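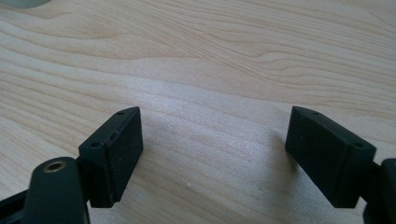
# White haze in water-based varnish on a pale worktop

**nekthorpe_bench**
Posted 8 Oct 2018 in Finishing

I have a desk top in solid ash, 30 mm thick, glued up from boards and finished with Jaltard clear satin (the water-based one, not the oil). Four coats by brush, left overnight between coats, rubbed down lightly with 240 grit after the second and third.

Two problems. The first is that when I look across it towards the window there is a dull, milky look to part of the surface. From directly above I can't find it. The second is a fine roughness that I can feel with a fingertip but can hardly see.

The tin says to stir, and I did, though perhaps not for long. The workshop is unheated. I didn't measure the temperature at the time of the last coat, but it was a cool evening and the door was open for part of it.

What I want to know:

- Is the milky look in the film or on top of it?
- Can I fix it without going back to bare wood?
- Would a gloss coat underneath have avoided it?

I have half a tin of the satin left and an unopened tin of the gloss from the same range. The top has to carry a monitor arm clamp at the back edge, so I would like the film to be fully hard before it goes into use.

---

**Inton**

Find out which of two things you have before you sand anything.

Satin varnish contains a flatting agent, usually very fine silica. It settles in the tin. If you stir only the top, the first coats come out glossier than intended and the last ones, from the bottom of the tin, carry too much of it. The result is a cloudy look at low angles. This sort of haze is spread through the film and doesn't change with time.

The other cause is moisture held in the film. A water-based finish needs the water to leave before the resin particles close up. In cold or damp air they don't join properly, and the film stays slightly white. This often clears partly or wholly if the piece is moved to a warm room for a week or two.

To tell them apart, brush a little of the stirred satin on to a piece of glass, let it dry indoors and hold it over something black. If the glass is cloudy too, suspect the tin. If it is even, suspect the workshop.

For the repair:

1. Bring the top indoors and leave it on battens so that air reaches both faces.
2. Wait two weeks. Look again in the same light.
3. If the haze is still there, cut back with 320 grit, used flat on a cork block, until the surface is evenly dull. Stop if you see bare wood.
4. Vacuum, then wipe with a barely damp cloth.
5. Apply one thin coat of gloss. Let it dry fully.
6. Rub down lightly and apply one coat of satin, stirred from the bottom with a flat stick for several minutes. Don't shake it.

On your third point, yes. Gloss for the build coats and satin only for the last is the usual way round it — the sheen is set almost entirely by the top coat, and the clear coats below do nothing to hide the grain.

The roughness is probably dust, or raised fibres that weren't cut back after the first coat. You rubbed down after the second and third but don't mention the first, where most of the fibre lifts.

Keep the clamp off until the film has cured for 30 days.

---

**awwad293**

had this on a shelf, left it in the spare room and it went by itself in April. would just wait. also brown paper rubbed over it hard takes the bits off, no need for sandpaper

---

**nekthorpe_bench**

Glass test done. The sample dried even and clear over black card, so I take it to be the cold workshop. The top is now indoors on battens and I will leave it for the two weeks before deciding on the gloss. You are right that I skipped the rub-down after the first coat.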